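Stockroom and Packing Area — Monthly Meeting, January
Start: 8:30 a.m. Chair: Indira Shenoy

1. Last minutes
Approved with one correction. The Dendis cartons go on the bottom shelf, and the earlier minutes had them on the top.

2. Small parts
The Girkamex fittings count came to 274, against 280 on the sheet. Indira will recount before the order goes in. Reorder level stays at 80.

3. Packing bench
The tape dispenser is still sticking. Agreed to buy a new one from Arumugam with the next supplies order. Void fill is running low — more than 800 orders went out over the holidays.

4. Shelving and bins
Blue bins are to stay on the gray shelving and be stacked no more than three high. Labels face the aisle. Prurov returns get their own bin from now on and are not to be mixed with new stock. The panel with the bent metal rod stays where it is until the aisle layout is settled. Nothing is to be hung on the rod or leaned against the panel.
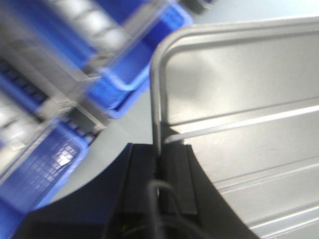

Item 4: blue bins on the shelving, metal panel and rod opposite.

5. Other business
Bay 13 needs sweeping. Old shipping labels can be thrown out once the returns are logged.

Closed 9:10 a.m. Next meeting in February, same time.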